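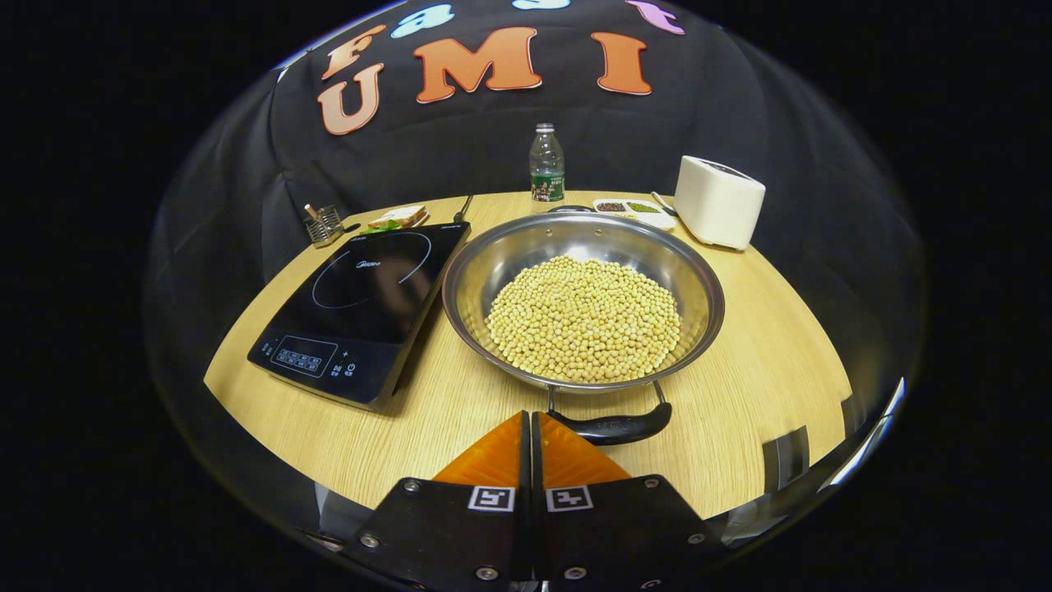

Lohnt sich ein Tisch-Luftreiniger für ein normales Wohnzimmer? Nur dann, wenn die Luftmenge zum Raum passt und man die Folgekosten der Filter vorher durchgerechnet hat.

Startseite > Haushalt > Raumluft > Rillow 100

Lesezeit: 4 Minuten

Rillow 100 von Budach

Budach bewirbt den Rillow 100 als Gerät »für die ganze Wohnung«. Das halten wir für mutig. Ein Gehäuse, das neben die Obstschale passt, kann nur eine begrenzte Menge Luft bewegen, und daran ändert auch ein Automatikmodus nichts. Wir führen den Rillow trotzdem, weil er in kleinen Schlafzimmern und Arbeitszimmern seinen Zweck erfüllen kann. Für einen offenen Wohnbereich mit Küche würden wir ihn niemandem verkaufen wollen.

Was drin ist

Vorfilter, Schwebstofffilter, eine dünne Lage Aktivkohle. Der Schwebstofffilter ist der Teil, für den man bezahlt. Bei der Aktivkohle sind wir weniger überzeugt: Gegen den Geruch von gebratenem Fisch hilft eine so geringe Menge kaum und gesättigt ist sie vermutlich lange vor dem Rest. Wer vor allem Gerüche loswerden will, öffnet das Fenster.

Technische Angaben laut Hersteller
Artikelnummer: 2385
Gebläsestufen: 4
Timer: bis 9 Stunden
Filterwechsel: nach 9 Monaten
Ionisator: vorhanden, abschaltbar

Den Ionisator lassen wir aus. Der Nutzen ist uns nicht klar, und manche Geräte dieser Art erzeugen dabei Ozon. Angaben dazu haben wir beim Hersteller angefragt, bisher kam ein Prospekt.

Lautstärke

Auf Stufe eins hört man wenig, gereinigt wird dann allerdings auch wenig. Die beworbene Leistung bezieht sich auf Stufe vier, und auf Stufe vier möchte man nicht schlafen. Prospekte nennen gern den leisesten und den stärksten Wert nebeneinander, als gälten beide gleichzeitig.

Sensor und Anzeige

Der Leuchtring wechselt von Grün auf Rot, sobald der Sensor Partikel meldet. Eine Messung in Zahlen gibt es nicht. Ab welchem Wert Rot beginnt, steht nirgends in der Anleitung.

Filter nachkaufen

Ersatzfilter gibt es von Budach und als Nachbau von Fillirby. Der Nachbau ist billiger, sitzt in unserem Gerät aber etwas locker im Rahmen. Luft, die am Filter vorbeiströmt, wird nicht gereinigt.

Ähnliche Artikel
Fillirby Ersatzfilter für Rillow 100
Bakalis Standgerät mit Partikelanzeige
Bakalis Hygrometer, batteriebetrieben
Budach Vorfilter, waschbar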